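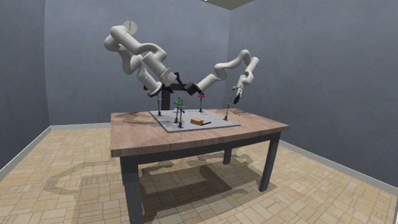
Standeck gripper and controller comparison
Progress report, April
Prepared by Sabina Cassim for the Drastine equipment fund

1. Work since the last report

The comparison is now running fully in simulation. We have finished the set-up for the two-arm station and completed the first block of trials with the Nirel controller. The second block, with the Weerakoon controller, has started. No hardware has been bought in this period and none of the equipment budget has been spent.

The task is the same for both controllers. Rings have to be picked up and placed over thin upright posts, using either arm. We chose it for the small clearance between ring and post, where differences in fingertip control should show up early.

2. Trials

We ran 151 trials in the period. Of these, 100 used the Nirel controller and count towards the comparison. A further 20 were rejected for a timing fault in our own logging script, now corrected. The remainder are early Weerakoon runs and are not scored yet.
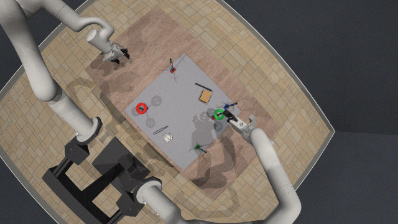 Overhead camera, ring task. Right-hand gripper at the green ring, left-hand gripper open and empty.

The Nirel controller is steady on approach but slow to settle once the fingers are near the ring. Most failed grasps came from closing too early on the side furthest from the shoulder. Changing the finger opening helped a little. Slowing the wrist helped more, at the cost of longer runs.

3. Cameras

We are recording an overhead view and views from lower down. The overhead view is the one we score from. The others were meant to help us judge fingertip height, and so far they have been less useful than we planned, as too much of what they record is wall and furniture.

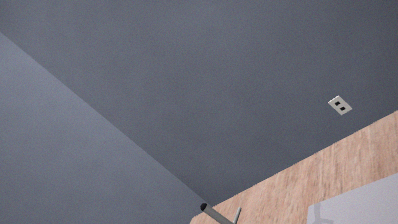 Habibur Akanda has asked whether the lower views should be kept at all, given the storage they take up. His suggestion is to drop them for the scored runs and keep them only for the nine calibration runs. We would like to make that decision before the next block begins.

4. Problems

The posts tip over more easily than expected when a finger brushes them, and a tipped post ends the run. We have tried a heavier base setting, which reduces the tipping but makes the contact forces less realistic. For now we have kept the lighter bases and record tipping as a separate type of failure.

Shadows from the arms also confuse the ring detector at times. 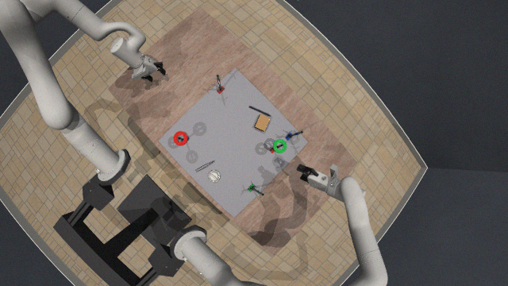 We have tested softer lighting and it makes some difference, but any change has to be applied to both controllers, and the Nirel runs would have to be repeated. We have left the lighting alone until the first full comparison is done.

5. Next period

Complete the Weerakoon block to the same number of scored runs.
Settle the camera question.
Repeat a small set of runs with the wider fingertips.
Send Drastine a draft results table with the next report.

We are not asking for any change to the budget or the end date.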